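주방 작업대 로봇 셀 점검표 및 의견 (구매 검토용)

작성일: 2020년 6월 8일
대상: Molora 시험 주방, 로봇 팔 작업대
용도: 7월 예산 신청 전 설비 상태 확인
판정 표기: 적합 / 조건부 / 부적합 / 보류

1. 설치와 고정

1-1 베이스 볼트 조임 상태: 적합
1-2 상판 하중 여유: 조건부
의견: 상판 공급사 Sumby에서 받은 자료에는 집중 하중 값이 없다. 두 번째 팔을 같은 상판에 올리려면 하부 보강판을 먼저 견적에 넣어야 한다. 보강판 없이 팔만 발주하는 안은 검토에서 뺀다.
1-3 비상정지 버튼 위치: 조건부
의견: 작업자가 서는 자리에서 손이 닿는 거리는 60 cm 이내로 한다. 현재 버튼은 76 cm에 있다. 연장 케이블과 버튼 박스 한 개를 추가 구매 품목에 올린다.
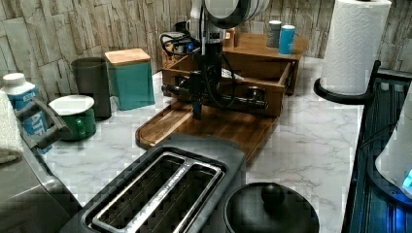
2. 그리퍼

2-1 손가락 체결 나사: 적합
2-2 서랍 작업 시 간섭: 조건부
의견: 서랍을 여닫는 작업은 그리퍼 폭의 영향을 많이 받는다. 폭이 좁은 손가락 세트를 Tsai에 문의했고, 납기 회신을 기다리는 중이다. 회신 전까지 서랍 작업은 저속 모드로만 한다.
2-3 예비 손가락 보유: 부적합
의견: 예비품이 없다. 본체 발주와 같은 건으로 두 세트를 신청한다. 따로 주문하면 운송비가 이중으로 든다.

3. 케이블

3-1 피복 손상: 적합
3-2 묶음 상태와 굽힘 반경: 조건부 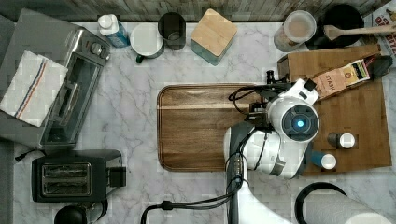
의견: 타이 간격이 일정하지 않다. 관절부 근처는 여유를 더 주고, 아래쪽은 고정 클립을 쓰는 것이 낫다. 클립과 보호 튜브는 소모품 예산으로 처리할 수 있어 별도 품의는 필요 없다.
3-3 예비 케이블: 보류
의견: 교체 기준을 가동 2000시간으로 잡는 안이 있다. 제조사 권장 주기를 확인한 뒤 수량을 정한다.

4. 작업물과 주변 물품

4-1 작업물 배치 기준서: 조건부
의견: 티백 정리함, 양념통, 도마의 기준 위치를 상판에 표시해 두어야 한다. 표시용 테이프는 떼어도 자국이 남지 않는 제품으로 산다.
4-2 전열 기구 전원 차단: 조건부
의견: 토스터와 오븐 토스터를 치우지 않고 쓰는 조건이라면 스위치 달린 멀티탭이 필요하다. 팔 전원과는 회로를 분리한다.
4-3 행주, 종이 타월 등 천·종이류: 조건부
의견: 전열 기구 위에는 걸지 않는다. 벽걸이 고리를 구매 목록에 넣었다.
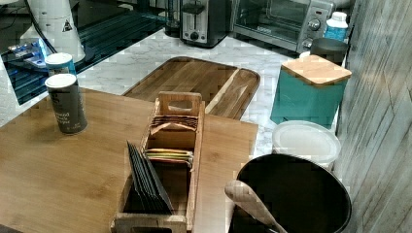

티백 정리함과 양념통, 뒤쪽 조리대의 토스터

4-4 작업물 예비품: 적합
의견: 티백과 봉지류는 구겨지면 교체한다. 금액이 작아 월별 소모품으로 묶는다.

5. 예산 반영 사항

5-1 두 번째 팔: 보류. 1-2 보강 견적이 나온 뒤 재검토
5-2 버튼 박스, 연장 케이블: 즉시 구매
5-3 손가락 세트: 본체 발주에 포함
5-4 설치 공간: 통로 폭이 약 46 cm 줄어든다. Stolia 쪽 배치도를 받아 이동 동선을 다시 그릴 것 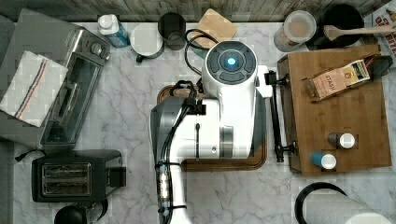 6. 재점검

6-1 조건부 항목은 7월 예산 신청 전에 다시 확인한다.
6-2 부적합 항목(2-3)은 발주 번호가 나오면 비고란에 적는다.
6-3 정지 시험은 버튼 위치를 옮긴 다음 빈 그리퍼 상태와 물건을 쥔 상태에서 각각 한다.

비고: 2-3 발주 번호 미정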